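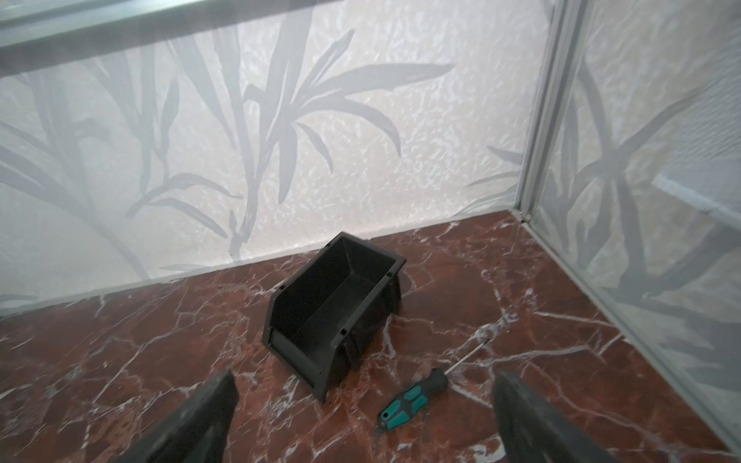 ねじや工具の置き場所を決め直すことにした。きっかけは、食器棚の蝶番を締めようとして、ドライバーを探すのに夕方の時間をほとんど使ってしまったことだ。うちには工具箱というものがなく、ねじは菓子の缶に、六角レンチは玄関の引き出しに、ドライバーは最後に使った場所にある。そこで小さい部品用の収納ケースを買ってきた。黒いプラスチックで、手前の板が斜めになっていて、縁に小さな切り欠きがある、積み重ねるタイプのものだ。まだ何も入れずに床に置いて、隣にドライバーを並べてみると、大きさの見当がつく。緑がかった青の滑り止めがついた黒い柄のドライバーで、柄の端に小さな穴がある。家のなかでいちばんよく使う一本なので、これの居場所から考えることにした。

ケースは駅の向こうの金物屋で買った。Solcombeという店で、一階が鍋や洗剤、二階が工具と金具になっている。収納ケースは二階の階段を上がってすぐの棚にあった。青と赤と黒があり、青のほうが部品は見やすいと思ったが、青は大きいサイズしか残っていなかった。結局、黒を6個買った。会計のときに袋はいらないと言ってしまい、重ねて抱えて帰った。途中で一度落とした。割れてはいない。

家に帰って、まず家じゅうのねじ類を集めた。菓子の缶が二つ、ジャムの瓶が一つ、封筒に入ったものがいくつか。封筒には何の部品かが書いてあるものと、書いていないものがある。「本棚 余り」と書いてあるのは前の前の部屋で使っていた本棚の棚受けで、本棚そのものはもうない。迷ったが、棚受けは残した。同じ径の穴があいた棚がまだ一つある。

分け方は、最初は長さで分けようとしてやめた。長さで分けると、木ねじと機械用の小ねじが同じケースに入ってしまい、使うときにまた選り分けることになる。今の分け方は次のとおり。

木ねじ
小ねじとナット、座金
壁用のアンカーとフック
家具についてきた部品(袋のまま)
電池まわりと細かい電気の部品
その他

「その他」は作らないほうがいいとよく言われるが、作らないと結局どこかの引き出しに入るだけなので作った。そのかわり、11月に一度全部出して、使わなかったものは捨てる。予定表にも書いておいた。

床の上で作業するのは、あまり勧めない。うちの床は赤茶色の大理石で、白や薄い桃色の筋が不規則に走っている。この柄の上に小さいねじを落とすと、筋に紛れてまず見つからない。銀色のものは特にひどい。途中で座金を一つ落として、懐中電灯を床すれすれに当てて影を探した。見つかったのは壁際だった。そのあとは古いシーツを敷いて、その上で分けた。最初からそうすればよかった。

壁のほうにも少し問題がある。ケースは積み重ねるより壁に掛けたほうが使いやすいらしく、裏の壁掛け用レールも店で売っていた。ただ、うちのこの壁は表面にしわのような凹凸のある白っぽい壁で、細長い葉の柄が灰色で入っている。私はこの柄が気に入っていて、穴をあけたくない。両面テープは凹凸があるのでつきにくい。それでレールは買わずに、廊下の物入れの棚にそのまま積むことにした。棚の幅に二列で収まり、高さにはまだ余裕がある。

ドライバーは、最初はケースに入れるつもりだった。入れてみると柄が手前に突き出して、上の段が取りにくい。柄の穴に紐を通して、物入れの扉の内側のフックに掛けることにした。紐は荷造り用の余りを使った。扉を閉めるときに少し揺れて当たるので、当たるところに薄いフェルトを貼った。六角レンチは輪ゴムでまとめて、家具の部品のケースに入れてある。

ラベルは、養生テープに油性ペンで書いただけのものを斜めの面に貼った。黒いケースなので白いテープがよく見える。ラベルを作る機械を買うことも考えたが、中身はそのうち変わるだろうし、テープなら剥がして書き直せる。

前にこのブログで玄関の引き出しの話を書いたとき、Tineke Jansenさんから、使ったあとに戻すまでの手数が二つを超えると戻さなくなる、という感想をもらった。今回はそれを気にして、ふたのないケースにした。扉を開けて、入れる。それだけで済む。ほこりは入ると思うが、物入れの中なのでしばらく様子を見る。

かかった時間は、買い物を別にして二時間と少し。空いた菓子の缶は一つ捨てて、一つは裁縫道具に回した。食器棚の蝶番は、片づけが終わったあとに締めた。右上のねじが一本だけ空回りするので、穴を埋めてから締め直すつもりでいる。爪楊枝と木工用の接着剤でやる方法を試してみて、うまくいったらまた書く。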